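Reviews > Workshop > Books and Guides

The Flemula Good Practice Guide for Gripper Work: a review after one long winter
By Adhiambo Tanui
1/27/24 | 14 comments | 38 shares 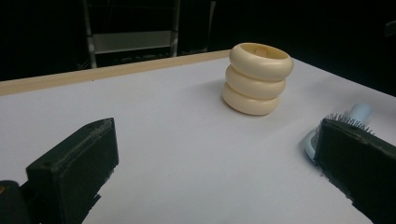
Stacked rings and a hairbrush on the white table, seen from between the gripper fingers.

I bought this guide because I was tired of arguing. We collect handheld gripper recordings at Jernov (small shop, household stuff mostly, lots of picking up and putting down) and every person who sat down at the table had their own idea of what a clean recording looked like. Kazimír Vrabec liked everything in a neat row. Kristýna Vávra liked a bit of mess. I mostly liked going home on time! So when Flemula put out a printed rule book with a ring binding and big type, I ordered one the same afternoon.

It's split into 100 rules, each on its own page with a blank space underneath for your own notes. That sounds like a lot and some of them are pretty thin, but I've come to like the layout. You can pull a page out and tape it to the wall by the table. Ours has lost maybe a dozen pages that way and I keep having to go find them.

The first chapter is table setup, and it's the best part of the book by a mile. Rule 3 is the one I quote to people until they get sick of me: decide what the task is before you decide what else goes on the table. The guide wants the task object and any extra objects written on the sheet before anybody touches the tool. A ring stack and a hairbrush together is just the kind of setup it talks about - two things with nothing in common, different shapes, different colors, one set back and one close by the fingers. Is the brush part of the job or is it there as clutter? Either one is allowed. What the guide won't let you do is make up your mind afterward, and I wish we'd had that written down in May when we threw out a whole batch over it.

The pages on backgrounds are good too. You pick a plain surface or a busy one, you write down which, and you leave it alone until the session is over. There's a nice bit about pale objects on pale tables, and how you should keep some of those in the set even though everyone's first instinct is to swap in something bright. Cream rings on a white top are harder to make out than a blue brush is, and the book's view is that hard ones belong in there with the easy ones. I agree, grudgingly.

Then there's finger care. Look over the finger pads before each session, write down scuffs and worn edges, and don't swap only one side. I was doing the first part and skipping the second for ages. Now there's a little column on our sheet for wear, and Roxana Mocanu fills it in with tiny handwriting I can barely read, but it's there.

Now the grumbles.

The chapter on naming and filing is a slog. It runs on for pages about folder names and it clearly expects you to be using Onisov's software, which we don't. We have 1605 recordings from before the guide showed up and there's no advice at all for folks in that boat. Do you go back and fix the old sheets? Leave them be and draw a line? I wrote to Flemula and got a friendly reply that didn't answer the question. We drew a line.

I also think the chapter on people's safety is too short. It covers pinch points and tidy cables and taking a rest when your wrist gets sore, all fine, but there's hardly a word on how long a shift should be. Radoslava Kopecký worked out our own limits and penciled them in the blank space, so I guess the blank space earned its keep.

And the cover stains if you so much as look at it with coffee in your hand. Ask me how I know.

I did borrow a copy of the Koubek handbook to compare. Koubek's is cheaper and has better drawings, but it's written for big fixed arms in factories and most of it went right past me. If you've got a cell with a fence around it, get that one. For a person at a table holding a gripper, Flemula is a much closer fit.

Would I buy it again? Yep, and I'd get two so one could stay in one piece. Four stars from me, with the missing star going to that filing chapter. If a second edition comes along with a section on old recordings I'll happily update this.

14 comments | 38 shares
Contact | Copyright 2024 | Back to top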